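Tulcombe base unit: setup and upkeep FAQ
Maintained by Mojtaba Golestani. Last edited Dec 7, 2021

Do I have to run the simulated house first?
Yes. I don't trust it much either, but a bad config is cheaper to find there.

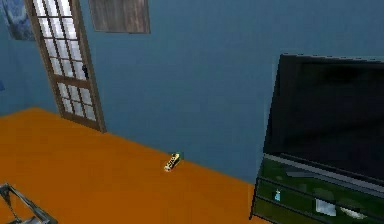
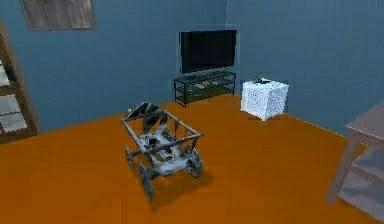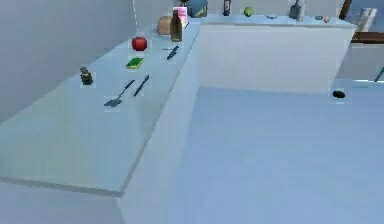
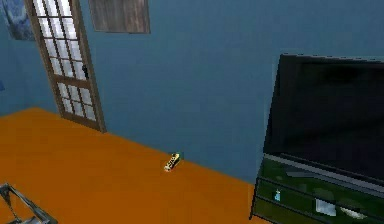

It passed in the sim. Can I skip the floor check?
No. The sim floor is perfectly flat. Yours isn't.

Is the 3,000-hour wheel bearing figure real?
It came from Vetham's sales sheet. I've yet to see the test behind it. Spin each wheel by hand every 90 hours and listen.

How tight should the frame bolts be?
The manual says 6 Nm in one chapter and 7 in another. I use 6 and check again the next day.

Does the auto-calibration work?
Sometimes. Run it twice. If the two results disagree, believe neither and do it by hand.

Will the April firmware fix the drift?
So they say. Keep a copy of the old version.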